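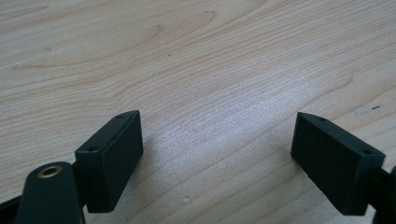 How to Clean and Refresh a Pale Wood Tabletop

I love a pale wood table. I love it even more the evening after I've given it a proper going-over, when the grain comes up clear again and the whole room feels lighter. I do mine a couple of times a year, usually in spring and again in October before the holiday cooking starts, and the job takes one relaxed afternoon plus some waiting overnight.

This method is for light-colored tabletops with a clear finish that is mostly sound. If yours is peeling or has gone sticky all over, you're looking at stripping and refinishing, and I'll write that up separately (it's a longer story with a lot more dust in it!).

What you'll need

Two soft cotton cloths and one microfiber cloth
A bowl of lukewarm water
A few drops of mild dish soap
A soft pencil eraser, the white kind
A wooden toothpick
Paste wax in clear or neutral
A wax filler stick close to your wood color
A plastic card with rounded corners
A flashlight

Step 1. Figure out what you've got

Solid wood and veneer look very much alike from above, and a printed laminate can fool you too. Crouch down and look at the edge. On solid wood the grain on top carries on over the side and you'll see end grain on the short ends. Veneer usually shows a thin line where the top layer meets the core, or has a separate strip of edging glued on. If the pattern repeats itself exactly somewhere across the top, it's printed.

Solid wood will put up with nearly everything. Veneer will too, as long as you never sand hard in one spot. Printed laminate only needs steps 2 and 3, so you get to finish early.

Step 2. Wash it

Clear everything off and wipe away the crumbs with a dry cloth first. Then dip a cotton cloth in the soapy water and wring it until it stops dripping. Wring it again! Work along the grain in long strokes. Where the grain arches and curves, just follow the general direction and don't fuss over it.

Go over it a second time with plain water, then dry with the microfiber cloth. Leave it alone for an hour.

Step 3. Look across it

My favorite part. Turn off the ceiling light, lay the flashlight almost flat on the table and shine it from one end to the other. Every little dent and scuff jumps out. Pale wood hides its marks very well in ordinary light, especially where there's glare, so look from all four sides. I put a tiny piece of painter's tape next to each one so I can find them again later.

Step 4. Test the dark marks

A short dark line could be a nick, a pencil mark or just a bit of dried food. Try your fingernail first, very gently, then the damp cloth, then the eraser. If it's still there, run the toothpick across it. A toothpick that catches means a nick, and you can fill it in step 6.

Step 5. Soften the white scuffs

Whitish scuffs are often only in the finish. Put a small dab of paste wax on a cotton cloth, rub along the grain with light pressure for a minute, and buff. Look again from a low angle. Some vanish on the first try, some need three rounds, and a few will only fade. I've got one that has been fading since I bought the table, and I've grown fond of it.

Step 6. Dents and nicks

Tiny round dents I leave alone. You may have read about steaming them out with an iron and a wet cloth, and it can work on bare solid wood, but on a finished top it can leave a white bloom, and on veneer it can loosen the glue. My friend Saodah Chong talked me out of it years ago and I'm still grateful.

For nicks, warm the filler stick in your hand, press a little in, and level it with the plastic card held nearly flat. Go a shade lighter if you're torn between two - the wax coat will warm it up a touch.

Step 7. Wax the whole top

Try the wax underneath first, somewhere out of sight. If you're happy with the color, put on a thin coat in small overlapping circles. Thin really does mean thin; you should barely see it. Wait as long as the tin says, then buff along the grain with the clean cotton cloth until it stops dragging. Let it sit overnight before you put anything back.

Keeping it nice

Felt pads go under anything that slides around. Wipe up spills when you see them, skip the spray polish with silicone in it, and turn the table end for end now and then if it stands by a window, so the color mellows evenly.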